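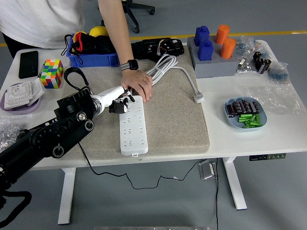 Ticket 249: Breaker trips when desk row 5 is switched on

Status: Closed
Site: Trovham building, second floor, east side
Reported by: Amarasinghe, accounts payable
Assigned to: Tharindu Dewan, building services
Category: Electrical, office circuits
Priority: Raised from normal to high on second report

Reported problem

Breaker 5 on the east panel trips in the morning, usually between 8:30 and 9:00. All outlets along the window wall go dead. Computers on that wall shut off without saving. Overhead lights stay on. The people who sit there have been resetting the breaker themselves and it holds until after lunch, then goes again on some days. It started in May.

First visit

Panel label says breaker 5 feeds "window wall, desks." It is a 20 amp breaker. Reset it and it held. Checked the handle and the terminals, no discoloration, no smell, screws tight. Panel cover back on.

Asked staff to stop resetting it on their own and to call building services each time so the time gets written down. Put a note on the panel door with the extension.

Walked the wall and listed what was plugged in: computers, monitors, two desk lamps, a label printer, phone chargers. Nothing there that should trip a 20 amp breaker. Left it in service.

Second visit

Called at 8:50. Breaker 5 tripped again. Before resetting, I went around with a plug-in tester to find every outlet that was dead, including ones not on the window wall. The copy room outlet next to the door was dead too. So was one outlet in the break area, the one behind the coffee maker.

The panel label is wrong, or was right before the remodel. The break area outlet should be on breaker 7 according to the drawing.

Plugged in on that outlet at the time: coffee maker and a toaster oven. In the copy room: the Vandley laminator, which takes several minutes to warm up, and a paper shredder.

Reset the breaker and put a clamp meter on the circuit. With desks only, the reading was 6 amps. Coffee maker on, 14. Toaster oven on as well, 25. The breaker held for a little while and then tripped. Repeated it once with the same result.

Cause

Overload. The coffee maker and toaster oven share a circuit with the desks. The breaker is doing its job and does not need to be replaced. The afternoon trips match up with people heating lunch late, and the laminator adds to it when it is on.

Temporary fix

Moved the toaster oven to the counter outlet by the sink, which is on its own circuit. The coffee maker stays where it is for now. Taped a card over the free half of the outlet behind it that says "Coffee maker only."

Also found two power strips plugged into each other under the desks at the far end. Took out the second one and ran that desk from the wall outlet. Please do not plug one strip into another. If a desk is short on outlets, send in a ticket and we will bring a longer strip. Space heaters and anything that heats food go straight into the wall, never into a strip.

Follow-up from Amarasinghe

No trips for the rest of that week. One person asked if the laminator can be used in the morning again. There was also a question about getting a bigger breaker.

Reply

Yes on the laminator. Tested it with the desks and coffee maker running and the reading stayed under 20, but please turn it off when finished.

No on the bigger breaker. The wire in the wall is sized for 20 amps and a larger breaker would let it overheat.

Permanent fix

Gradham Electric came in after hours and moved the break area outlet to breaker 7, which had nothing on it. They opened the box behind the coffee maker and found the old splice from the remodel. New outlet and cover plate installed. Labor and parts came to nearly $100 under the quote.

Checked afterward with the tester. Breaker 5 off: window wall and copy room dead, break area live. Breaker 7 off: break area outlet dead, everything else live. Panel labels rewritten for both. Drawing marked up and sent to the office to be scanned.

Card removed from outlet. Note on panel door left up.

Closed by T. Dewan. Reopen under the same number if breaker 5 trips again.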